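News > Products > Home robotics

July – by Noémi Orbán, Callix

I've been itching to share this one! From this month you can order the Callix Kitchen Pack, our new set of recorded household tasks for teams teaching robots to do the everyday jobs at home. It holds 2000 clips, all seen from head height, with both hands doing ordinary chores in real kitchens.

We started with the fridge. Issa Twal, who runs our recording side, wanted shelves the way people keep them – bottles on their sides, things in foil, a bag of something for baking pushed into a corner. A tidy test shelf is lovely to look at, but it won't teach a robot much about my fridge (or yours, I suspect).

You can buy the pack in 2 sizes. The smaller one covers 20 tasks and comes with our labelling guide, and the full one adds written notes for every clip. If you already use Motent to sort your training files, it'll load straight in.
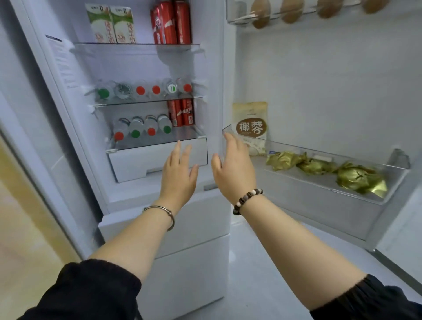 Jussara Holanda tried an early copy with her team at Favum and told us, "We had it running by lunch, and I'd set aside the whole week." I was very pleased with that, as you can imagine!

Orders and sample clips go through Natanael Batista on our sales desk. Do ask him for the samples first – they're free.

Recent items
Callix labelling guide, new edition
Jafarzadeh joins as reseller
Motent import: common questions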